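Household robots are machines meant to do chores in a home, such as clearing a table, folding clothes or putting things away. Simple ones that do a single job, like vacuuming a floor, are common. A robot that can do many different chores without help is still being worked on.

Sorting small items is often used to study the problem. Tubes, bottles and packages differ in shape and stiffness, and a grip that suits one may not suit the next. Most test robots use a gripper with two fingers. Rough pads on the fingers help to stop things from slipping.

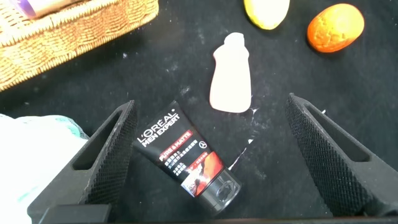 Lindsay Bolger

Picking up one item from a clear surface is now fairly reliable. Tidying is harder. The robot has to tell items apart, choose where each one goes and avoid knocking over the rest. Shiny or pale plastic can confuse cameras, and dark objects on dark cloth may be hard to find. In trials of the Vultora arm, a set of 11 toiletries took 40 minutes to put away — a person needed less than five.

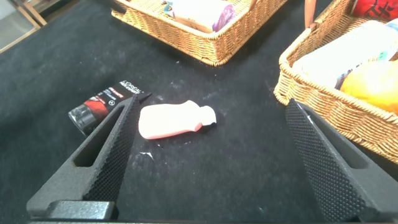 A pale pink bottle between the gripper fingers, with woven baskets nearby

Shop-floor work has moved faster, as parts there tend to arrive in the same place each time. Homes change from day to day. Cecilia Aidoo, an engineer at Rotari, has argued that a home robot should be judged by how often a person must step in. By that measure, few machines can yet be left alone with a whole chore.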